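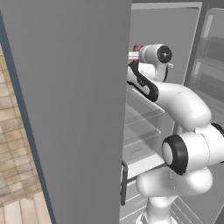 About us

Koswood runs staff kitchens and meal service for offices, clinics and warehouses. We started with one kitchen and a rented van. Today we employ 60 people and serve 500 meals on a working day.

Most of our work is the same as it was at the start. People cook, pack, deliver, clean up and check what is left. What has changed is who does the stocking and clearing of the refrigerators. In our main kitchen at Drusach, that job now belongs largely to 3 robot arms. We call the system Sima.

How we work with robots

Every new task is built and tried in simulation before it goes near a real kitchen. Opening a door, reaching past a glass shelf and taking hold of a small item all have to be worked out there first. Tharun Kartha leads that work. The kitchen staff review each task with him and can send it back.

Nobody lost a job when Sima came in. Two stocking positions were changed, and both employees were retrained on paid time. Aldana Figueroa used to restock the cold units on the early shift. She now plans the day's loading and decides what the arms may handle. "My back is better and my mornings are busier," she says. "I spend more time on the screen than I would like."

Some things are still done by hand. Staff check dates, wipe up spills and handle anything in an open container. Anyone on shift can stop an arm, and no one has to give a reason for it.

New employees get 60 minutes of training with the system before their first shift near it. Fidel Navarrete gives the training in English and Spanish.

Who we are

Amancay Bravo, founder and general manager
Thibault Tessier, kitchen operations
Aldana Figueroa, cold storage planning
Tharun Kartha, automation
Fidel Navarrete, training and safety

Our ordering site, Zikby, is open to client companies only. The Drusach kitchen closes for one week in December for maintenance, and staff are paid for that week.

Page updated 2025-07-02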